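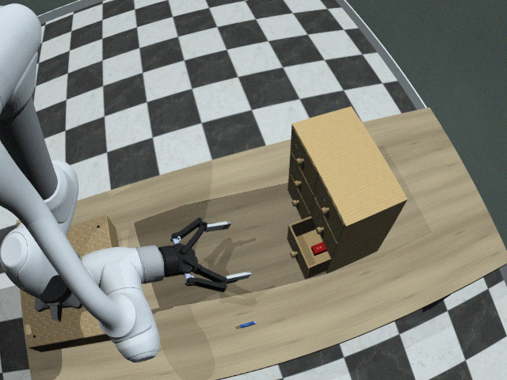

Rorkumbridge Museum of Science - Department of Children's Learning

How a Robot Arm Learns from Examples

A robot does not know what a drawer is for. It must be shown, many times. Our partners at Skendidska begin inside a computer, where the arm, the table and the chest of drawers are all drawn by a program.

A person steers the arm through one small task, such as reaching for a red block in an open drawer. The computer saves every movement. One complete try is called an example. Then the block is moved to a new place and the person starts again.

The learning system studies nearly 1000 examples. It looks for what the good tries share - how the arm turns, and when the two fingers open or close. Afterward it must try the task without help.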